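Budgeting a Gripper Cell: Simulate Before You Order

Ashraful Fakir, 4 February 2024

Most overspending on small handling cells occurs at the gripper line. The arm is quoted, the gripper is chosen to match the arm's flange, and the fingers are treated as an accessory. The procedure given in these notes reverses that order. It assumes a two-finger parallel gripper and a workpiece with a handle or knob.

1. Write the task list first. Record each part to be grasped, its thickness at the grasp point, its mass and the direction of pull. Doors and framed panels need a separate entry for the handle.

2. Build the cell in simulation. Plain walls and a flat floor are adequate at this stage. Spend the modelling hours on the workpiece and the fingers. We allow 70 hours for a first model and enter it as labour, separate from the software licence.

3. Add a wrist view. Mount the virtual camera behind the palm housing and render the approach from there. Check how much of the workpiece the fingers and housing hide. 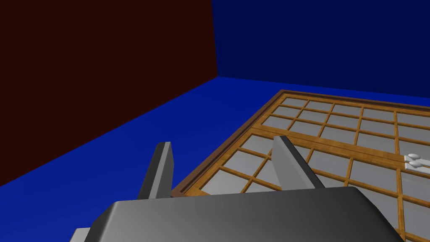

4. Price the fingers separately. The Mundar catalogue lists blank finger pairs at $300; the Flistby equivalent is supplied machined to drawing at $1839 per set. Buy blanks if your drawing is likely to change, and obtain a local machining quote before comparing the two.

5. Test finger clearance at full opening and at the closing width for each part on the list. If one set cannot reach every grasp point, budget for a second set and a manual changeover. Automatic tool changers belong in a later phase.

6. Hold a contingency for rework. Up to four finger revisions is normal for panel work. Freight should be a separate line, particularly for sites outside the capital cities.

7. Issue the purchase order for the arm last. Payload and reach figures should come from the simulated cell, including cable dress and the camera bracket.

Comments

Saha: Does the 70 hours include contact tuning for knobs?

Ashraful Fakir: No. Geometry and joints only. Cost tuning separately.

Rarkus: We ordered the arm first in June and are now paying for an adaptor plate. Step 7 is correct.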